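Grikora Household Survey, wave 2: README

What you have downloaded is a table of 576 children aged nine to eleven, one row per child, with answers about who lives at home, who checks the homework and how the child is getting on at school. It was collected in the Mohmand district schools by Naheed Lashari and Mudassar Rajput, who would like it known that the column names were not their idea.

Last changed 11th September. The changes are small and you will probably not enjoy them.

Files

children.csv – the main table
siblings.csv – one row per sibling pair, joined on home_id
codebook.txt – read this before writing to us
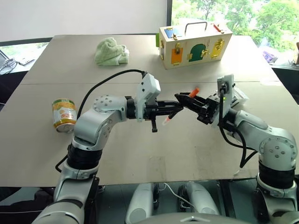

Two arms over a beige tabletop, grippers facing.

How families were asked

An adult in each home filled in a paper form with 30 questions. Question 29 asks who helps with schoolwork on a normal evening. A surprising number of parents wrote their own name and then, in different ink, somebody else's. We coded the first name and kept the second in helper_alt, where it may start arguments.

School marks come from teachers, in February, on a five-point scale. Teachers were told to use all five points. They used three.

Known problems

"Grandmother" and "grandparent" were separate boxes on the early forms. Ghazala Satti merged them by hand in this version. The old coding survives as adult_role_old.

Children who split the week between two homes appear under the home that returned its form first. This rewards organized parents and we have no fix for it.

The suspension column is blank for Unar school, which says it does not suspend anyone. It does send children home to "reflect," so please don't read the blanks as zeros.
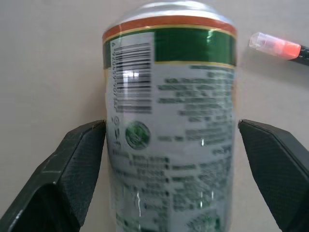 What not to do with it

The table cannot tell you whether one kind of family causes better marks. Income is missing for many homes and nothing here was randomized, families being hard to assign. Mwangi Massawe has written a longer note on this in the codebook, and his patience runs out near the end of it.

Use and contact

Free for teaching and research. Please cite the survey name and the wave. Corrections go to Aníbal Matos, preferably with the row number – "one of the twins looks wrong" took him most of an afternoon.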